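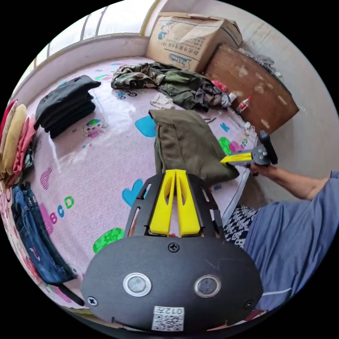

Two hand-held grippers over a bed, the nearer one with yellow fingers.

The Brustness is an outdoor rope-climbing contest held each April in Sturwood. Climbers go up a bare rope from a seated start, touch a tin plate, and come down under control. Falling is permitted but does not score.

History

The event grew out of an argument between Ottar Eklund, a gymnast, and Ylva Fjeld, a wrestler, over which of them had the stronger arms. Both reached the top of the rope behind the Ondetti boathouse, and both claimed the win. They repeated the climb the following April, with 30 spectators and no more agreement. By its tenth year the contest drew a crowd of 3000, many of whom had come for the regatta and stayed when it rained off.

Rules

The rope is 39 feet long. Publicity has always said 40, and Eklund defended the extra foot in print until he retired. Legs may not be used in the senior class. Juniors may use them but are expected to look sorry. 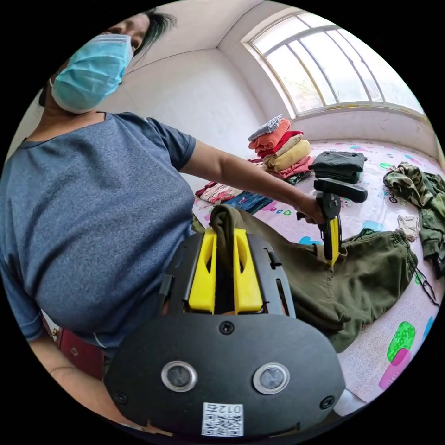
Dress at the Brustness has caused more protests than the climbing. Leotards were required in the early years, on Eklund's insistence, and were dropped when entries fell to four. Most climbers now turn up in a loose, short-sleeved T-shirt with a wide round neckline, much like the heathered gray-blue one the woman in the face mask is wearing. Long trousers are allowed — olive green included — although Fjeld considered them a form of cheating.

The winner receives the Bosman Cup, a soup tureen with one handle.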